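Taking a group to the robot open day at Radwan Hall, how long to plan?

Posted in Brimville Community Help > Events and Outings
Asked May 1, 2021

Chaimae Mansour

I run an after-school group and want to bring 13 kids, ages nine to twelve, to the next Jisex open day at Radwan Hall. I went by myself in March to look it over. There were several stations, but the one I would build the visit on is the two-arm table, where they work on sorting hand tools and handling a storage box.
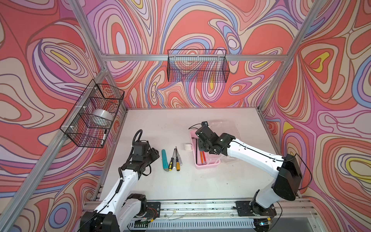
The two-arm table, with tools laid out between the arms.

I stayed for two runs and left with more questions than I came with. The sheet by the door said the demo takes 4 minutes. Mine felt longer, and there was a reset between runs that the sheet did not mention. I also could not tell whether the arms were doing it on their own or repeating moves someone had recorded. The person at the table was busy with other visitors and I had a bus to catch.

What I need to know:

How long should I plan for this one station with a group?

Can kids this age see from behind the rope, or do the front ones block everyone?

Is there a screen for the gripper camera? I think that view would help them more than the side view, especially for the small screwdrivers.

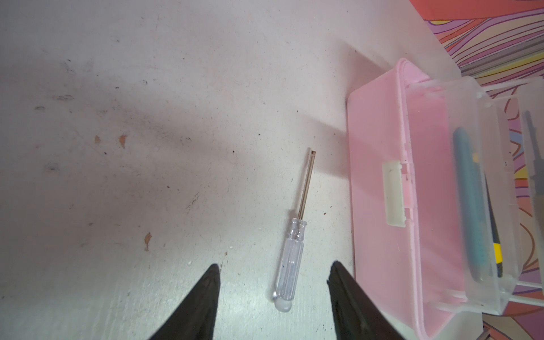 orkaner_east

Plan on 25 minutes for the group, counting the talk at the start. I helped at the table in March. The 4 minutes on the sheet is one run with no stops. The reset takes about as long again, and sometimes longer if a tool ends up lying across another one and has to be put back by hand.

On whether they do it on their own, we ran it both ways. In the morning a person was steering the arms. In the afternoon it was running from a trained program with somebody standing at the stop button. The host should say which is which at the start of each run. If they forget, ask. Kids assume it is all automatic, and the difference is worth ten minutes of anybody's time.

The box takes more explaining than the screwdrivers. One arm can pick up a screwdriver. The box is wide and the walls are smooth, so both arms have to come in and agree on where it is. Have the kids try it first at home or in class: one finger of each hand, a plastic pencil box, no thumbs.
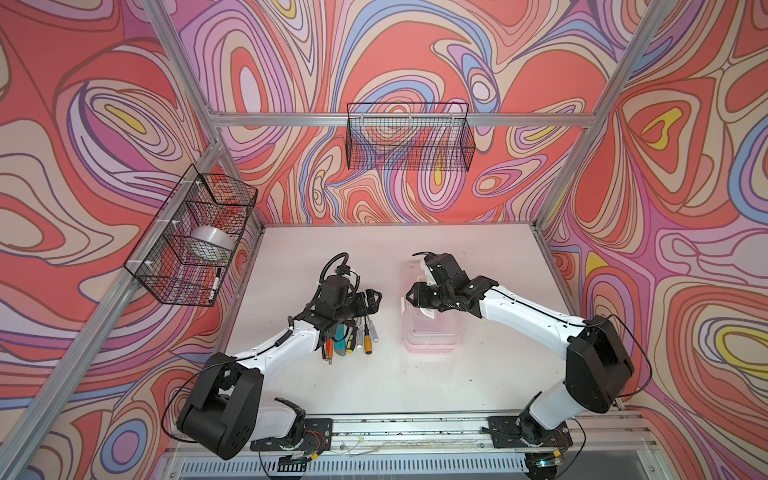 Grippers facing each other across a small gap, tools at left and the pink container at right.

Watch how close the two grippers get. The program has a limit on that distance, and if it is reached both arms stop and wait. It looks like a breakdown and it is not one. In March we had people walk off during a stop and miss the rest.

Have the kids pick one arm each and follow only that one for a whole run, then switch. Trying to watch both, they miss the part where the box is handled.
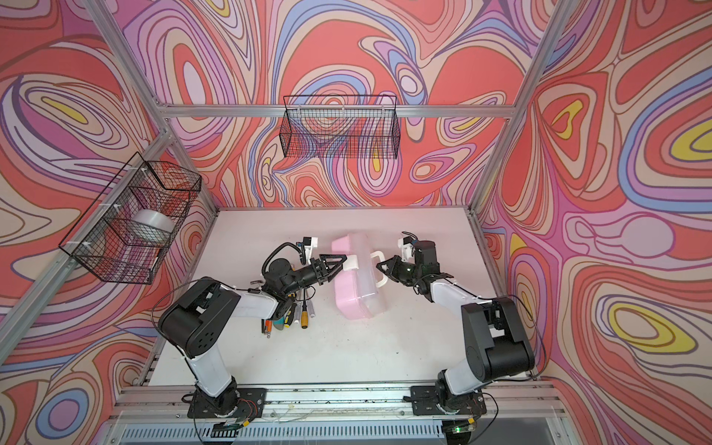 Box work, with the screwdrivers off to the left.

There is a screen for the gripper camera, on a cart to the right of the rope. It was switched off part of the day because the cable kept getting kicked. Tell them ahead of time that you want it on.

Email the Jisex front desk for a group slot. Don't just turn up with 13. The room is signed for 100 people and the hall does hold to it.

marl_and_clay

Took my two in March. The seven-year-old was done after one run, the eleven-year-old would have stayed all day. Parking behind the hall fills up, use the lot by the library. No food inside.

Sight lines: kids in front sitting on the floor, everyone else standing. Worked fine for us. Bring something for the ones waiting, there is not much to do in the hallway.

Chaimae Mansour

Thank you both. I will split them into two groups and ask for the steered run first and the automatic one second. Does anyone know if the hallway has a restroom, or is it the one by the main entrance?

marl_and_clay

Main entrance only. Go before.

Page viewed 3,963 times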